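Notice to Residents of the Verkdale Building

The management of the Verkdale Building wishes to inform all residents that the bell in the east stairwell will ring once each night in February, at ten minutes past four. The bell has no rope and no clapper. Residents are asked not to report it.

Mrs. Meifang Lei, of apartment 94, has written to this office on three occasions to say that the bell is her late husband's. The office has replied to each letter. It is the position of the management that the bell was purchased from the firm of Fondari for 880 dollars, and that a receipt exists - although the receipt could not be found when Mr. Deming Shi was sent to the basement to look for it. 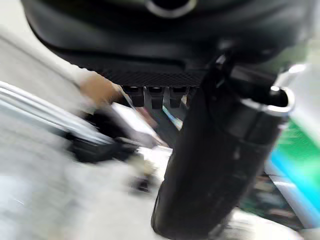
Mr. Shi returned from the basement the following morning. He reported that the stairs were longer than he remembered and that a man at the bottom had asked him politely for the time. He had answered that it was ten past four. The man thanked him and wound his watch.

The management has since reviewed its position. The bell will be entered in the records under the name of Lei, and a chair will be placed on the east landing during the hours of night. The chair is reserved for Mrs. Lei. Other residents may use the west stairs.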